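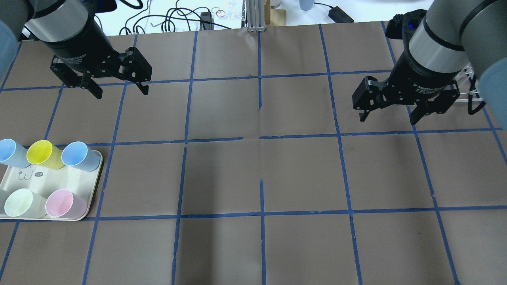

Meton Workshop – Benches and Layouts

Cup table in Room 472 moves to a taped grid

The cup table in Room 472 has a new layout. The tabletop is covered in brown paper, and strips of blue painter's tape divide the paper into a grid. The layout replaces the pencil marks used until December, which had to be redrawn each time the paper was changed.

The cups start on a cream-colored tray with rounded corners, placed at the left side of the grid. The tray holds six plastic cups in two rows of three. The back row is light blue, yellow, light blue. Cups are laid tilted, with the open ends all facing the same way, and the tray may straddle the edge of the grid. The oval label stays on the tray.

Fulgencio Lozano prepared the surface. The paper went down first and was left flat overnight before any tape was applied. Long lines were run across the table, then the lines in the other direction were laid over them. Where a roll ran short, the next piece was started on top of the old end. Lozano used ordinary painter's tape because it lifts without taking the paper with it.
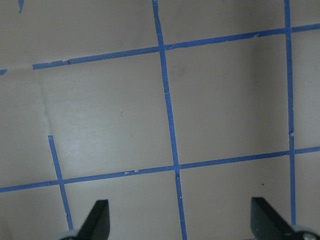
Small gaps and torn edges in the tape are acceptable under the new layout sheet. A line is replaced only if it has lifted or if a gap makes it unclear which cell is meant. The grid is a reference for placing things and is not a measuring scale. Cell sizes are close to equal but are not held to a tolerance, and distances should still be taken with a rule from the table edge.

The second fixed item is the rack, a white wire dish rack that sits on the grid toward the far right, opposite the tray. It has a rectangular wire base, diagonal supports and two uprights joined by a light wooden dowel across the top. Cups go to the rack one at a time. Nandini Mathew, who wrote the layout sheet, asked for the rack and the tray to be kept well apart so that neither has to be moved when the other is refilled.

"Position of the base is what matters," Mathew said. "If the base is in the right cells, the uprights are too."
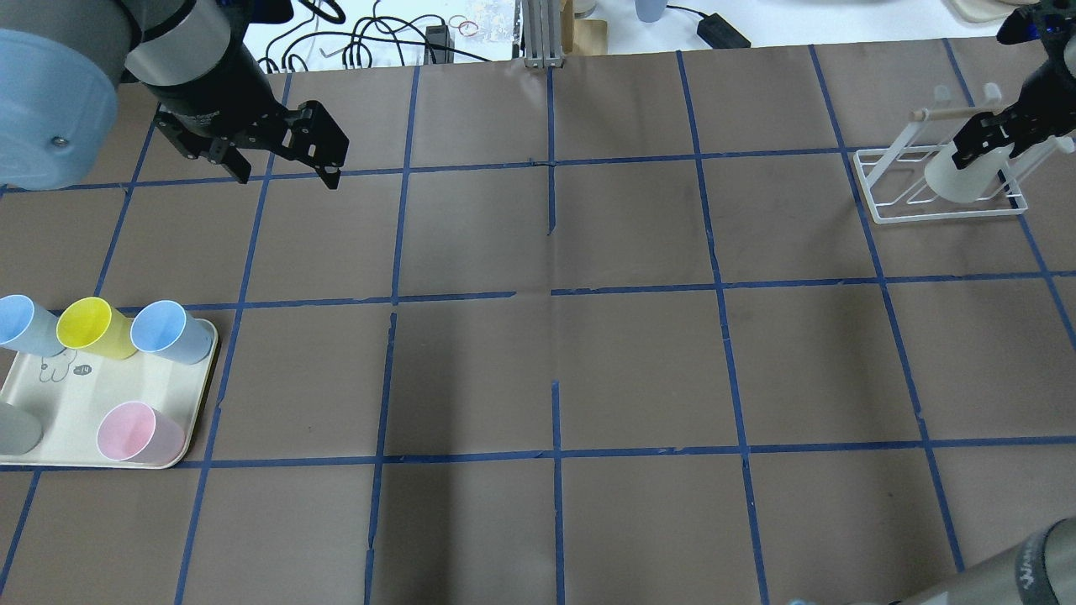

Changes to the sheet

The layout is filed as sheet 37 and applies to this table only. Two points differ from the draft circulated earlier. The tray was first drawn square to the near edge of the table – it now goes by the left edge of the grid. The draft also allowed paper to be patched. Patches caught under the rack base, so a damaged sheet of paper is now replaced whole and the tape is laid again.

Creases and smudges do not count as damage. Creases that stand up high enough to tip a cup do.
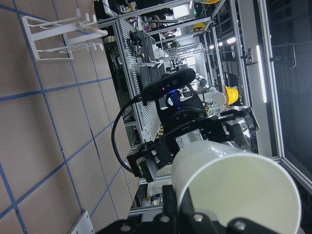
Teodoro Cuevas has asked that the cups be kept as a set and returned to the tray at the end of each session, with the colors in the order given on the sheet. Spare tape and paper are stored under stock number 1604. Requests for a copy of the sheet, or for the same layout on another table, go to Berenice Pacheco at the Meton front desk before 4 p.m.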